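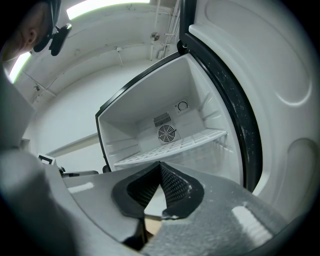

*Fig. 1. Interior with the door open: wire shelf, fan grille, vent and temperature dial.*

## 4. Setting up a practice lab on Hirno

Last revised September 16, 2024

The vendor's quick-start says you can have a working virtualization lab in one sitting. Maybe, if every default suits you. Plan on doing this section twice, and keep notes the first time.

You need a host with the Hirno hypervisor already installed (section 3), an account with admin rights, and the Vorus management appliance downloaded to local disk.

### 4.1 Prepare the host

1. Log in to the host console and open **System > Resources**.
2. Check that hardware virtualization shows as **Enabled**. If it says **Supported**, that is a different thing. Go into the BIOS and turn it on.
3. Set the host name and a static address. Do not accept the address the installer picked.
4. Point the host at a time server and wait for the status to read **Synced**.

> **Note:** The console shows a green check next to the time server as soon as you type an address, before it has contacted anything. Go by the word, and ignore the check.

### 4.2 Deploy the Vorus appliance

1. Choose **Deploy > From file** and select the appliance image.
2. Pick the **Small** profile. The wizard will recommend **Standard**, which claims to be faster. On a lab host I have never seen a difference except in how much memory was gone afterward.
3. Assign 2 virtual CPUs and leave the disk at 50 GB, thin provisioned.
4. Start the appliance and leave it alone. The progress bar stops near the end for long stretches. Allow 30 minutes before you decide it has hung.
5. Log in as the setup user and change the password when asked.

> **Caution:** Do not restart the appliance during first boot. The manual claims the process can resume. Mine came back with half a database and had to be deployed again from the file.

### 4.3 Add shared storage

1. In Vorus, open **Storage > Add** and select **Network share**.
2. Enter the server address and the export path. The path is case-sensitive, whatever the tooltip says.
3. Click **Test**. A pass means the server answered -- it does not mean you can write to the share.
4. Create a small virtual machine on the new storage, power it on, then delete it. If all of that works, the storage works.

### 4.4 Load the exam practice pack

The Kashyap practice pack is optional. It builds two virtual machines with faults in them for you to find, and some people preparing for the admin certification swear by it. I'd call it decent drill on networking and thin on everything else. Passing its quizzes tells you that you can pass its quizzes.

1. Take a snapshot of the appliance first.
2. Import the pack under **Tools > Extensions**.
3. When asked about **automatic remediation**, choose **No**. With it on, the pack repairs its own faults while you're still looking for them.
4. Connect both machines to an isolated network with no uplink.

> **Caution:** One of the faults is a rogue DHCP server. On your home network it will hand out bad addresses to everything you own.

### 4.5 If you are moving from Nidik

The import tool reads Nidik configurations from the July release and later. Older ones load without an error and lose their network labels, so compare the port lists by hand before you power anything on. Keep the old host intact until you have restored at least one backup on the new one.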